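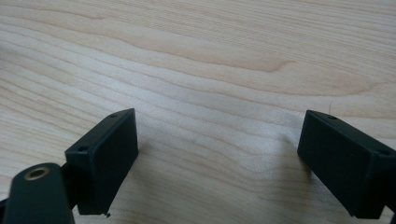 Slide 1. Pale wood, grain running left to right, darker figure near the upper middle.

Leave the slide up while people find chairs. Don't start until the urn stops hissing.

Good evening. My name is Normand Desjardins and I've been asked to talk for 17 minutes about buying secondhand furniture without regretting it. I have regretted most of mine, so I come qualified.

Start with the grain. Everyone at an estate sale knocks on the tabletop like a doctor and nods. I've been knocking for years and have yet to learn anything from it. Look at the end of the board instead. If the lines on top carry on over the edge and down the end, you may well have solid wood. If they stop dead at the corner and something else takes over, you're likely looking at veneer.

(Pause. Somebody will say their grandmother's sideboard is veneer. Agree that it's lovely.)

Veneer isn't an insult. Plenty of very good old furniture has it. What you don't want is to pay solid-wood money for it and then go at it with a belt sander. I did this in April, in my own garage, to a dresser from the Flimdale sale. I went through the top in the time it takes to say so. The dresser now lives under a tablecloth, and we don't have company on that side of the room.

Next: drawers. Pull every one right out and turn it over. Bring a flashlight and ignore the looks. You want to see how the corners are joined, whether the bottom sags, and whether anything has been living in there. Smell it too. Mothballs fade eventually. Cigarettes are a longer relationship.

Chairs. Sit in them. Then lean back, a little, the way you were told not to at school. A wobble at one joint is an evening with glue and clamps. A wobble at every joint is a hobby.

(Tell the Grewal Street chair story only if running ahead. Skip the part about the ladder.)

Price. My friend Miloslav Urban will not pay more than 80 dollars for anything he can't lift by himself, and as he gets older his house gets cheaper to furnish. My own rule is to decide on a number in the car. I once walked into the Brernance auction room with 50 dollars in mind and walked out owing 184, plus the buyer's premium, for a hall stand. We don't have a hall.

Measure before you go. The doorway, the stairs, the landing, and the colour of your spouse's face when the tape comes out. Write it all down except the last one.

Refinishing - keep this short, the Stillel group is doing a whole evening on it. Clean first, with mild soap and hardly any water. Half of what people strip off is just dirt. Test anything stronger on the underside and leave it overnight.

Questions. If asked about bedbugs, answer seriously. If asked what the hall stand is worth today, look at the clock and thank them for coming.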